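About Zurach

Zurach sells household cloths: napkins, tea towels, small squares for lining a bread tin. Dalal Najjar started it in Itdale after buying one too many "luxury" napkins that came out of the wash a different shape. She still doesn't trust the word luxury and you won't find it on our labels.

We are suspicious of most of what gets said about table linen. A print won't make dinner taste better. Nor do we believe there's a correct fold, whatever the books on the subject claim. Our lemon print looks perfectly all right rumpled, and most of them will spend their lives that way.

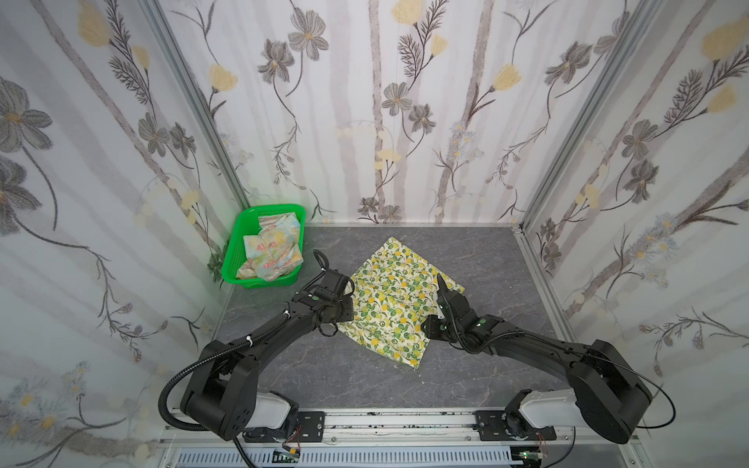 Do I need to iron them?

Only if you like ironing. Fold them while they're still a touch damp and put them in a basket or a drawer. Hacer Avcı, who looks after our Ratow workroom, has ironed hers twice, both times for her mother-in-law.

The range stands at 49 prints. Dunstan, our first shop, wanted 200, and we said no -- half of them would have been the same daisy in another colour. Fruit sells. Flowers sell better, which annoys Dalal, who prefers a stripe.

The watercolour florals took the longest to get right. Soft colours can go muddy on cloth, and we sent the first two lots back to the printer.

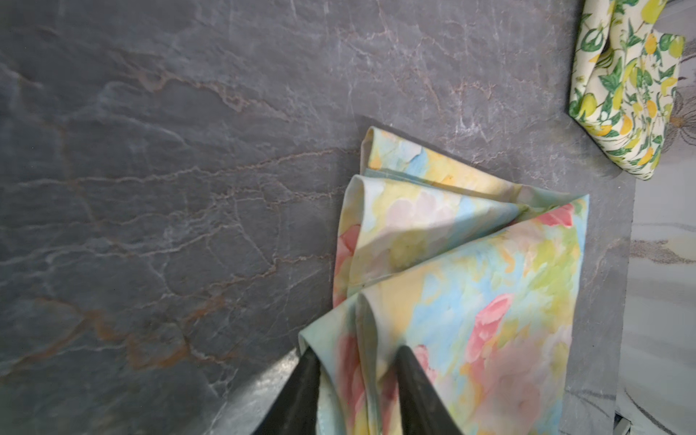

Hems were the other argument. Plenty of firms will tell you theirs last for life, and we'd like to know whose life. We say a napkin should stand up to 99 washes, and if yours doesn't, write to us and we'll replace it. Last August we replaced four. 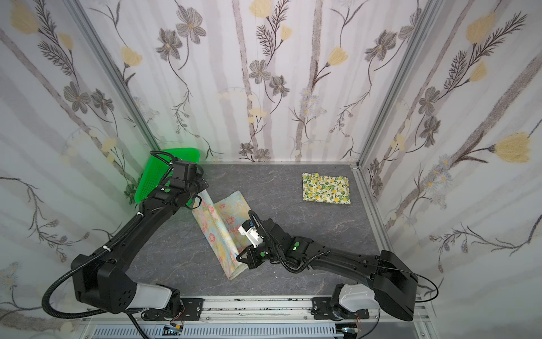

Pastels do show gravy. We've tried the sprays and the special soaps and weren't convinced by any of them. Cold water, straight away, does as well as the rest.

Orders go out from Ratow on weekdays. The Dunstan shop keeps a basket of seconds by the till, mostly crooked prints, at half price.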